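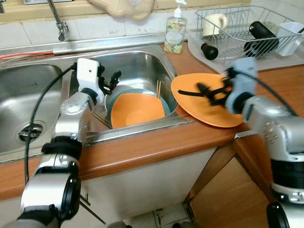
4. Setting Up Your Profile and Daily Target

The Mekari scale stores weight readings for up to five users. Each user needs a profile before the scale can show a daily calorie target. Profiles are entered on the scale itself or in the Wulura app. Both methods store the same data.

4.1 Before You Start

Place the scale on a hard, level floor. Carpet and soft mats give low readings. Insert the batteries as shown in Section 2 and wait for the display to read 0.0.

Note: If the display does not return to 0.0, step off, press RESET once, and wait for the tone.

4.2 Entering a Profile on the Scale

1. Press and hold SET until the user number blinks.
2. Press the up or down arrow to choose a user number. Press SET.
3. Enter your height. Press SET.
4. Enter your age. Press SET.
5. Choose an activity level (LOW, MID or HIGH). Press SET.
6. Step onto the scale with bare feet. Stand still until the reading stops blinking.
7. Step off. The daily target is shown, for example 1,989 kcal, and is then saved.

If no key is pressed during steps 1 to 5, the scale turns off and the entries are lost. Start again from step 1.
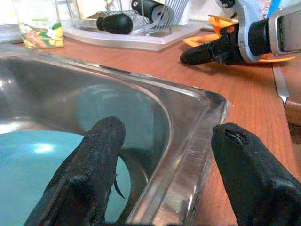
4.3 Changing the Daily Target

The target shown after set-up is the amount needed to hold your present weight. To plan for weight loss, lower it by hand.

1. Select your user number.
2. Press and hold TARGET until the number blinks.
3. Press the down arrow. Each press lowers the target by 200 kcal.
4. Press TARGET again to save.

Caution: Do not lower the target by more than five presses. Talk with a doctor before making any change if you are pregnant, under 18, or being treated for diabetes, heart disease or an eating disorder.

Note: The scale works out a new target when the activity level is changed. A target set by hand is erased at that time and must be entered again.

4.4 Taking Regular Readings

Weigh yourself at the same time of day, before eating or drinking. Body weight changes during the day with food and fluids, so a morning reading cannot be compared with an evening one. The trend arrow appears after the first week of readings. It compares the weekly average with the week before it and ignores single high or low readings.

Caution: Do not step onto the scale with wet feet. Do not stand on the edge of the platform.

4.5 Deleting a Profile

1. Select the user number to be deleted.
2. Press SET and TARGET together until CLR is shown.
3. Press SET to confirm. All readings for that user are erased.

Deleted readings cannot be restored from the scale. If the profile was linked to the Wulura app, a copy stays in the app until it is removed there. See Section 6.

Section text: Shahram Parsa. Checked by: Marthinus Lekota, Brernent Product Support.
Last revised Jan 15, 2020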